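Growing up on the red carpet: how gossip sites write about celebrity kids
Media Studies major project – final report
By Musa Bassey

I should confess up front that I picked this topic because I was already reading the stuff anyway. My sister and I have followed the Skullow gossip pages since we were about twelve, and when our teacher said we could do our major project on any kind of media, I thought, well, there's my weekend habit turned into homework!

My question was pretty simple. When a gossip site writes about the child of someone famous, is the story about the kid, or is it really about Mum and Dad? I collected 913 headlines from two sites, Skullow and Claltusa, and sorted every one of them by hand into a spreadsheet (my eyes have not forgiven me). The categories were clothes, friendships, school, family drama and "other", and other got a bit out of control by the end. 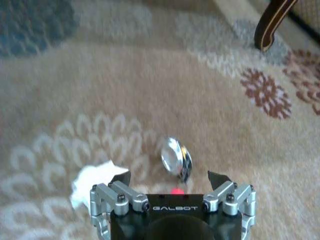

Fig. 1. Gripper marked GALBOT, with silver linkages on both sides.

Clothes won by a mile, which didn't surprise me. What I didn't expect was how many of the friendship stories were made out of one photo of two kids standing near each other at a premiere. Claltusa loves this. Two children look in the same direction and suddenly they're besties, and a fortnight later there's a follow-up about how they've drifted apart. I started keeping a separate list of these because they were my favourite part of the whole project.

I also ran a survey with 54 students from Years 10 to 12. I asked them to read one short story and tell me who it was about. Most named the parent first, even when the kid's name was in the headline and the parent only turned up in the second paragraph. One girl wrote "whoever has the bigger movie out" and I think she summed it up better than I did in my whole introduction.

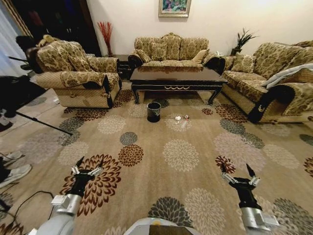
TESTA, July

The second half of the project was the rewriting task. I took 10 stories and rewrote each one without mentioning the parents at all, then showed both versions to my class. Some of them just fell over. A story about a seven-year-old's gumboots is a very short story once you take out the famous dad – mine came to three sentences, and one of those was about the weather.

A few held up fine, mainly the ones where the kid had done something, like a part in a school play or a swimming carnival. I'd have liked more of those, but Skumomlow, the older fan forum I wanted to use for comparison, had lost most of its archive and I could only get at threads from over 2000 days ago.

If I did it again I'd fix my categories before I started sorting. I changed "family drama" halfway through to include birthday parties (long story) and had to go back and recheck everything from the beginning. I'd also interview somebody who writes these pages. I emailed both sites and got one automatic reply, thanking me for my subscription.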